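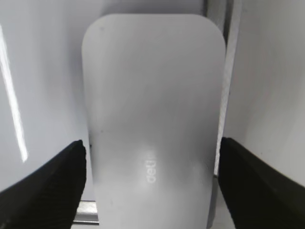 Why I've stopped buying things that want an account

I bought a set of bathroom scales in April and they asked me for my email address.

I want to be clear that I hadn't gone looking for clever scales. My old ones had a needle and a little wheel on the side that you turned to get back to zero, and they gave up after a very long life of being stood on. So I went into town, picked up the first box that wasn't enormous, took it home, put the batteries in and stepped on. The display said SETUP. I stepped off and on again. SETUP. There was a leaflet in the box with a square code on it and a drawing of a smiling woman holding a phone, and that was the whole of the instructions.

The make was Sovlow, and to be fair to them they're nice-looking scales. But to find out what I weighed I had to download the Sovlow app, give it an email address, make up a password with a capital letter and a symbol in it, tell it my date of birth, tell it my height, turn on my location (for scales! which live in the bathroom!) and then agree to 24 screens of terms and conditions. I know it was 24 because there was a little counter in the corner as you swiped. By the time I'd finished I'd gone off the idea of knowing.

I've been grumbling about this to anyone who'll stand still ever since, and the reply I usually get is that it only takes a minute. Which is true. It does only take a minute. The trouble is that everything I own now seems to want its minute, and the minutes don't stay taken. The app updates and logs you out. You change your phone and have to pair it all again. You forget the password, you ask for a new one, the email goes into the junk folder, the code in it runs out before you find it. I keep a notebook in the kitchen drawer for passwords, which I'm told is a terrible thing to do, and I've had to start on the inside back cover.

My rule these days is simple. If a thing does a job I could describe to a child in one sentence, it shouldn't need to know who I am. Scales tell you how heavy you are. A kettle boils water. A toothbrush brushes your teeth, and yes, I've seen the one that marks you out of a hundred. I don't want marks. I had marks for years at school and didn't enjoy it then.

I do see the other side. I'm typing this on a computer, and I like computers. I bank on my phone, I watch far too much telly through the internet, and I once got a lost suitcase back because of a tracking thingy I'd put in the lining. Some things are better for being connected and I'm not daft enough to pretend otherwise. A heating system you can switch on from the train is a lovely thing in January. A doorbell that lets you talk to the parcel man when you're up at the allotment has saved me several trips to the depot. Those earn their account, as far as I'm concerned, because the connected bit is the point of having them.

What gets my goat is when the connected bit has been bolted on to something that was already finished. Somebody had worked out the bathroom scale. It was done! You stood on it and it told you, and all the app can add is a graph, and I can make my own graph if I ever get that bored.

My neighbour had one of those Mudo lamps, the sort that goes pink and orange in the mornings like a sunrise. Very pretty, and it wasn't cheap. Then Mudo decided to stop running whatever it is in the background that made the app work, and sent round a cheerful email thanking everybody for being part of the journey. The lamp still turned on after that. It just wouldn't turn any colour but a sort of hospital blue, and it came on at five in the morning because that was the last thing it had been told to do. She unplugs it at night and plugs it back in when she wants it, so what she's got now is a lamp with a worse switch than a lamp.

There was nothing the matter with the bulb, or the plug, or the wire. It was the company that had stopped working. I don't think we've got our heads round how odd that is. When I was growing up, if the firm that made your toaster went bust you might read about it in the paper, and then you'd have your toast. My mum's mixer was made by people who had packed up before I was born, and it's still in my cupboard, and at Christmas it still does the job (it smells a bit warm after ten minutes, but then so do I).

People tell me to read the box, and I do try. I stood in the shop last month with my glasses on, reading the backs of boxes of slow cookers, and I can report that the makers aren't exactly shouting about it. 'Smart ready' is one phrase they use. 'Enhanced with our app' is another, and you've no idea from that whether enhanced means a few recipes or means you can't turn it on without them. The young man who came over to help was very kind and hadn't a clue either. In the end he opened one up for me on the counter and we looked for knobs. I'd recommend this as a method. If it's got knobs, you're probably all right.

I came home with a Bianchini, which has one knob and says off, low and high round it. I've had three stews out of it and it hasn't asked me a single question.

Now, my brother says this is all just getting older, and that our gran said much the same about the push-button phone. There may be something in that. But I've noticed it isn't only people my age. My niece, who can do things with a phone that make my eyes water, bought herself a plain alarm clock when she moved out, one with a bell on top. She said she was sick of everything being on the same screen. You pick it up to switch the alarm off and there's a message from work, and somebody's holiday, and an advert for shoes, and you haven't got your feet on the floor yet. I thought that was rather wise for somebody who lives on cereal.

And there's the money. I don't mind paying for a thing. What I mind is paying for a thing and then finding out I've only paid for the front half of it. A friend at choir bought a Trimine exercise bike, second-hand, and got a very good deal from a couple who were moving. She got it up two flights of stairs, which was an afternoon's exercise all by itself, and then discovered that the harder settings were locked unless you paid every month. The pedals were there, and the bit that makes them stiff was there, all of it sitting in her spare room, and it wouldn't go past easy without a card number. She'd bought a bike with a hill in it and somebody else had the key to the hill.

I looked at what I was paying out myself after that. I sat down with a cup of tea and my bank statements and a pen, and I found two little monthly payments I couldn't place at all. One turned out to be for storing pictures from a camera I gave to the charity shop. I won't tell you how long I'd been paying it. I'll just say I had a biscuit with the tea after that, and then another one.

So what would I like? I'm not a great one for new laws about everything, but I'd like it on the front of the box, in the same size letters as the name. Needs an account. Or doesn't. If it needs a phone to work, say so. If it stops working when you stop looking after your end of it, say how long you're promising to look after it for, and put the year. We manage it with yoghurt. And I'd like it to be the case that when a company gets tired of a product, it has to send out one last update that sets the thing free, so that the pink lamp can carry on being pink until the bulb goes.

I'd also like shops to have a shelf of plain things. I don't mean the cheapest, because at the moment the plain ones are mostly the flimsy ones, stuck down on the bottom shelf as if wanting a simple toaster meant you must want a bad one. I'd pay more. I would cheerfully pay more for a well-made kettle with nothing to say for itself, and I can't be the only person who would.

I wrote something shorter about all this for our village newsletter, and I've never had so many people stop me outside the post office. A woman told me about her washing machine, which plays a tune that she can only turn off with the app, and the app doesn't work on her phone because her phone is too old. A man I only know from walking his dog told me he'd gone back to a paper diary. Somebody's fridge had sent them a birthday message. I didn't know what to say about that one. I said happy birthday.

As for the scales, I did try to take them back, but I'd thrown the box out by then and they were working perfectly well according to the shop. They're on top of the wardrobe. I've bought some others from the market with a needle and a wheel on the side, in a shade of avocado that I'm told is coming back in. They read a bit heavy. I turn the wheel down two pounds before I get on and we get along very well.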